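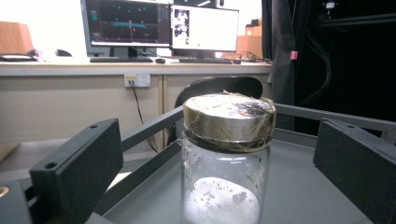 4.2 Rituale vor dem Aufschlag

Ausgewertet wurden 2972 Aufschläge aus neun Volleyballvereinen der Liga von Isholm. Als Ritual galt jede Handlung, die weder den Ball noch den Gegner beeinflusst: dreimaliges Prellen, Zupfen am Trikot, der Blick zur Hallendecke. Ursprünglich waren 3000 Aufschläge vorgesehen; die übrigen scheiterten an einem Feueralarm in Avness, den beide Mannschaften als Auszeit verbuchten.

Abbildung 2: Schraubglas mit weißem Inhalt auf dunkelgrauem Gehäuse

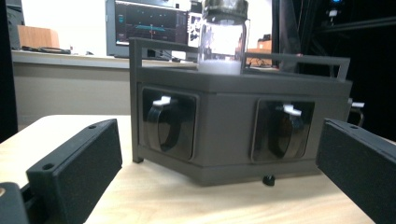
Lesezeit: 4 Minuten

Ein Zusammenhang zwischen Ritualdauer und Fehlerquote ließ sich nicht nachweisen. In der Befragung (n = 549) war die große Mehrheit dennoch vom Gegenteil überzeugt, am entschiedensten jene mit den meisten Netzbällen. Adeleke und Simanjuntak deuten vergleichbare Befunde als Angstregulation. Die Trainer in unserer Stichprobe bevorzugten den Begriff »Zeitspiel«. 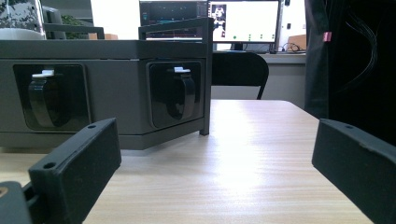
4.3 Einschränkungen

Zwei Kodierende (Lumenta, McGrath) stuften das Prellen unabhängig voneinander ein und stritten anschließend länger, als die Saison dauerte. Strittige Fälle entschied Pattinasarany. Das Pokalturnier im Juni blieb unberücksichtigt, weil dort auf Sand gespielt wurde und der Ball beim Prellen liegen bleibt.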